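Forum Maison et travaux > Sols et carrelages
Sujet : Carrelage brillant, traces après chaque lavage

bricolo_63
Posté le 31/03/2025
Bonjour à tous,
Nous avons fait poser du carrelage clair brillant dans le séjour en juillet, modèle Isdale de chez Bakalis. Depuis, j'ai des voiles blancs à chaque lavage. J'ai essayé le savon noir, puis le nettoyant Temov dilué comme indiqué sur le bidon. Pas mieux. Sur la première photo on voit la teinte du sol.

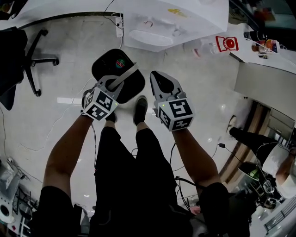
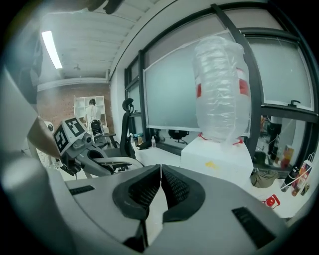 mareva
Bonsoir. Le savon noir laisse un film gras sur les carreaux brillants, surtout si on en met trop. Je passerais 2 ou 3 fois à l'eau chaude claire, puis une microfibre sèche. Plus de produit du tout pendant un mois.

Pandora
Pas d'accord. Si la pose date de juillet, c'est un voile de ciment, et l'eau claire n'y fera rien. Il faut un décapant acide, rincé abondamment. Mon carreleur ne l'avait pas fait non plus.

mareva
De l'acide sur des joints sans savoir ce qu'il y a dessous, je ne le conseillerais pas. Un voile de ciment se voit dès le premier jour. Lui parle de traces après lavage.

Pandora
Chez moi il est apparu au bout de plusieurs semaines – la poussière du chantier le masquait. Un essai sur un carreau derrière un meuble ne coûte rien.

bricolo_63
Merci pour vos réponses. L'eau est très calcaire ici, ça peut jouer ? Et je lave à 50 degrés environ, au seau.

joint_gris
Oui, le calcaire joue. Change l'eau du seau plus souvent et essuie avant que ça sèche. Pour l'acide, vérifie d'abord la fiche du carreau.

bricolo_63
D'accord, je commence par l'eau claire ce week-end. Je ferai l'essai derrière le buffet ensuite.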